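Equipment planning for robot manipulation work

5 min read

Equipment planning for robot manipulation work is the business of deciding what to buy, in what order and with how much held back, before a robot arm is put to handling everyday objects. It covers the robot itself, the hands fitted to it, and the furniture and small goods it will practise on. It is a surprisingly lively subject, and a good plan can make a small budget go a very long way!

Main costs

The arms and body usually take the largest share. Hands come next, and they are often priced separately from the arms. Buyers choose between simple grippers, which are cheaper and easier to repair, and hands with separate fingers, which open up a far wider range of tasks. Many groups now budget for both, a pattern sometimes called a split fit.

Running costs are easy to miss. Spare finger parts, wrist cables, network gear and floor space all need their own lines. The Chukwu method, a planning sheet used by several small workshops, sets aside one part in 8 of the purchase price for spares in the first year – a sum that newcomers tend to find high and old hands tend to find modest.

Furniture and props

Props are the cheerful end of the budget. The Derik project, a shared store of test objects, began with 182 household items and grew to 242 after its second round of buying, and the whole set cost less than a single replacement wrist. Plain boxes in several sizes are a favourite purchase, as they stack, slide and stand on end.

Cabinets and shelves deserve more thought. Open units without doors suit early work on reaching and placing, and fittings such as hinges allow doors to be added when the budget allows.
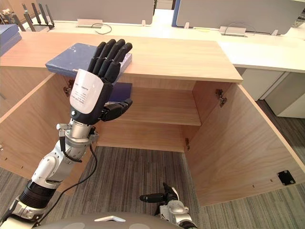
Height matters as much as price. A shelf that sits comfortably within reach of one arm may be awkward for another, so planners measure the reach first and order the furniture afterwards. Secondhand office pieces do the job splendidly.

Phased buying

Larger plans are normally split into phases. Turnerix, a planning guide for workshops, suggests one arm and one hand to begin with, followed by a review after 2000 trial grasps. Kerkex, a rival guide, prefers to buy both arms together and delay the costlier hands. Each approach has keen supporters, and the choice often rests on how soon two-handed tasks are needed.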